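Wakley Furniture Care: Your Questions, Answered

Do you work on pieces that aren't antiques?
We certainly do! People sometimes feel shy about bringing in a cabinet they bought new a few years back, and they really shouldn't. If you like it and use it every day, that's reason enough for us to look after it. Our workshop in Drondstead sees just as many modern pieces as old ones.

How do I clean ribbed glass without leaving streaks?
Go along the ribs, never across them. Use a soft brush (an old, clean toothbrush is lovely for this) with warm water and a tiny drop of dish soap, then dry with a lint-free cloth. Please don't spray cleaner straight onto the panel – it creeps down into the edges and can lift the paint underneath.
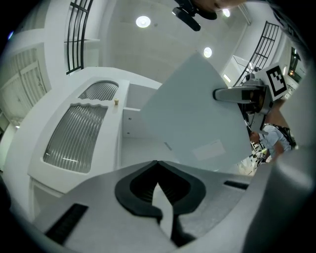

White cabinet with ribbed glass panels.

My white paint has started to yellow. Can it be saved?
Very often, yes. A good wash takes off more than you'd think, especially in a kitchen, where a little cooking grease settles on everything over time. If the color still looks tired afterward, Samuele Palumbo can mix a match from a small chip, and he is wonderfully patient about getting it right.

What does it cost?
Cleaning and a full check of hinges and catches is $149 per piece. Repainting is quoted once we've had a proper look, and the quote is free whether or not you go ahead.

How long will you keep my furniture?
Most jobs take four weeks. September tends to fill up early, so do get in touch over the summer if you'd like your piece home before the holidays.

Do you pick up?
We do, anywhere in Drondstead or Narnik. Just empty the shelves first and tape the doors shut – gently, with painter's tape, please.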